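Two weeks with the Filberg hand-held grippers

Fri 23 January

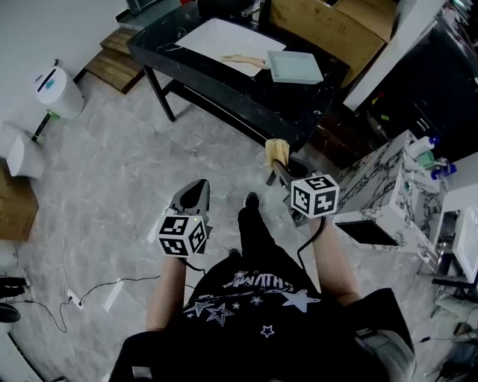 I ordered the Filberg set from Henriques after Christmas. The kit is a pair of hand-held grippers, a marker cube for the top of each, cables, and a login for the recording software. You carry out a chore with the grippers in your hands and the software saves the motion for a robot arm to learn from later. I chose kitchen cleaning tools as my test. The jaws hold the yellow sponge on its dark brush handle well enough, but I have to think about the cable on the right gripper, which hangs down by my side and gets in my way when I turn. I would pay extra for a version without it.

Setup took one evening. The printed guide is short and skips calibration, so I wrote to support in Closurach. Américo Macedo answered the next morning with the missing page, and after that both cubes tracked fine. The green light is small but bright enough to check at a glance.

So far I have 531 recordings saved. The first 100 are bad and I will delete them. I was moving too fast and closing the jaws before they were lined up. Slow and steady works better.

My wrists get sore after an hour. The grips are one size and a little thick for me.

Henriques also rents the set by the month from the Skutthorpe shop. If you only have one project in mind, I would rent. I am keeping mine, and next I want to try folding towels.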